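Setting up your Lirard gate opener, part 3: hanging the arm and setting the travel

By now your posts are plumb, the gate swings freely by hand, and the control box is mounted on the fence side. Good! I did my own driveway gate on a Saturday and this was the part I enjoyed most, so take your time with it.

1. Switch the opener off at the control box and pull the battery lead. Please don't skip this one, the arm is strong enough to hurt you.

2. Close the gate and hold the arm level against it. Mark the bracket holes with a pencil. On a chain link gate you'll want the Boltitz clamp plate, part 2615, which goes around the frame tube (never fix the arm to the mesh itself, it'll just pull out of shape).

3. Bolt the gate bracket on, finger tight for now. Swing the gate all the way open and all the way closed with the arm resting on it, and check that nothing rubs on the post.

4. Tighten everything up and drop the clevis pin in. Clip the pin!

Note: if your gate opens uphill, use the riser bracket, part 3462, at this step. I tried to get by without it and ended up redoing the whole thing.

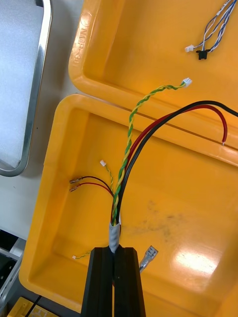 Omerović

5. Reconnect the battery and switch on. The control box beeps twice.

6. Hold the LEARN button until the light blinks, then let go. The gate will creep open, stop, and creep shut again. Keep kids, pets and cars well back while it does this.

7. Set the force dial to its lowest mark and run the gate. If it stalls partway, turn the dial up one notch and try again. My old Trollutton gate is a heavy thing and it was happy on the third notch.

Caution: if the gate stalls in the same spot every time, leave the dial alone and look at your hinges.

8. Set the auto-close timer if you want one. I like 12 seconds, which gets me through with the trailer on.

Grease the hinges again every April, and check the bracket bolts while you're out there with the rag.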